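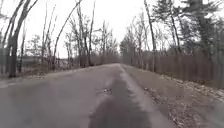
The path at Wetcombe, March. What may be leaf bits or grit, or a broken patch, on the tarmac; stones along the right-hand side.

To: grounds-and-machines list
Subject: Re: Can a machine sweep a path yet?

> We have the Chevalier on trial at Grunley until the end of the month.
> It clears the loading bay floor every night and we have had 17 runs
> without anyone stepping in. Indoors I would call that job done. Has
> anybody tried one on an outside path? The salesman says yes but would
> not put a figure on it.

We had the same model at Flovthorpe before you did, and I agree with you about flat concrete. It does a warehouse floor as well as a person does, only slower.

Outside I would say not yet. I logged 85 stops over the trial, nearly all of them at the side of the path and hardly any in the middle. It wants a kerb or a wall to follow, and when there isn't one it either creeps along or wanders off into the soft stuff and sits there until you fetch it.

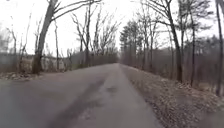

My own worry is autumn, and whether the thing can tell what it is meant to pick up from what it is meant to leave. A man with a blower doesn't think about that. On the Wetcombe path there's a dark patched strip running up the middle of the asphalt, and on the right the ground drops away under a carpet of dead leaves. Ours treated dark repairs as dirt and went over them again and again, and I would not let it near a slope like that without someone walking behind. At which point you have paid for the walker as well.

The hire was 2,000 for the trial, delivery extra. Blowing the same paths by hand is a morning's work -- less if it's dry.

If you do take yours outdoors, please post the stop log. I'd like to see whether the newer software is any better at edges.

Flovthorpe grounds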